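Cozma parts kit: README

Hi, and thanks for opening this one first. I'm Margareta Voicu, and I look after the Cozma kit for Drativel: round boards, wire harnesses and a few small metal parts, all sorted through one tray and a handful of orange bins. Ionuț Crăciun wrote the first set of notes in April and I've been scribbling over them ever since (sorry, Ionuț!).

What you get with this release: 464 picture sets, a parts list and a text file of my own remarks. Please read the remarks before you write to me — half of the answers are in there.

The boards are the easy part to spot. They're round with a scalloped edge, and they carry a green connector that I'll keep mentioning because everything else gets described in relation to it. I call the steel tray "the tray" and the plastic ones "bins" all the way through, even though Nilton Paucar calls every one of them a tray and won't be talked out of it.

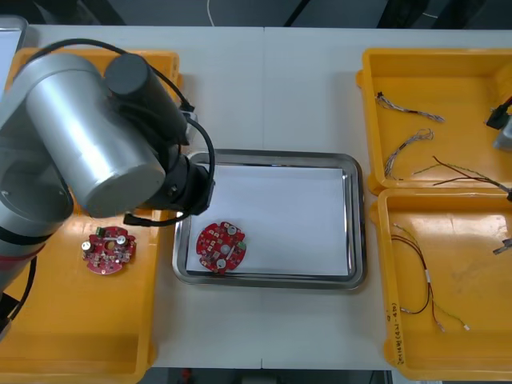
Red board on the paper, harnesses in the bins on the right.

Now, harness names. We had 28 different labels for them at one point, which was a mess, so in the current parts list I go by wire color first and plug second. If you used the old list, your "long tri-color" is now "red-black-green, long." A board and a harness that are joined get listed as a single item with a plus sign between the two names. Please keep the plus sign! Gheorghița Mihăilă's lookup sheet splits on it, and it falls over without one.

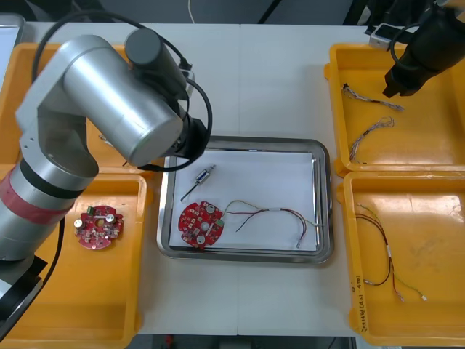 The small parts were harder to name, and I went back and forth on them with Lăcrămioara Pascu for far too long. We settled on "small metal part, with lead" for anything with a wire or thin lead coming off it, and plain "small metal part" for the rest. If you know the proper names for your own work, add a column of your own and leave ours alone.
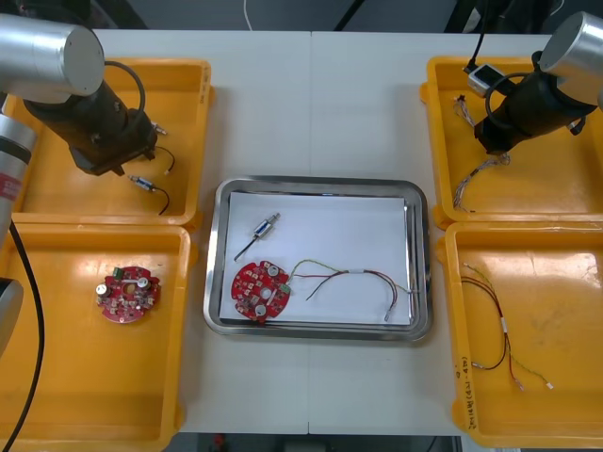

Placement gets its own field, and it only says where a part is lying. I don't try to guess where it's headed next. Left and right are always as you look at the picture, so the piece with the blue detail and the black lead, over toward the upper left of the paper, goes down as "tray, upper left." A part in a bin gets the bin's position and nothing finer — I tried finer once and regretted it by lunchtime.

Known problems

Version 3 still has a few old harness names in the remarks file. The list itself is clean.

The handwriting on the bins isn't transcribed. Go by bin position.

Traden and Covileo both use this layout, so please don't reorder the columns without asking me.

Corrections are very welcome. Send me the set number and the line you'd change, and I'll put it in the next version.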